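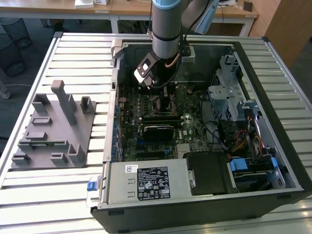 A Dell tower on its side with the cover off, open day at Winuvo

I'd been meaning to get to the Winuvo open day for years, and on Tuesday, January 29, 2019 I finally took the afternoon off and drove over. Parking was easy, the coffee was free (and pretty good!), and there was a tray of Nanaimo bars I visited more than once.

Rosaura Nina showed our group around. She told us they get 3,035 old office computers through the place in a year, and I believe it, the shelves out back go on forever. I loved seeing the insides of one laid out flat. The Dell cases are so tidy, with blue plastic latches and tabs so you know where to pull, and the power supply label is big enough to read without my glasses.

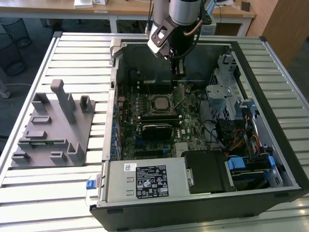

My favourite part was the talk about processors. I had a Xeon in my work machine for ages and never gave it a thought, it just sat in there under the cooler doing my spreadsheets. Cristian Huamán let us hold a dead one by the edges, and it's a lovely little thing, heavier than I expected.

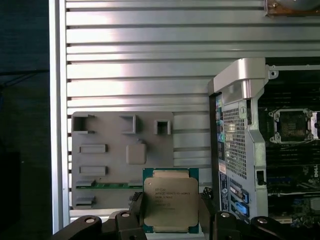
They're doing it again in July, and I've already told my brother he's coming. Wear comfy shoes, there's a lot of standing.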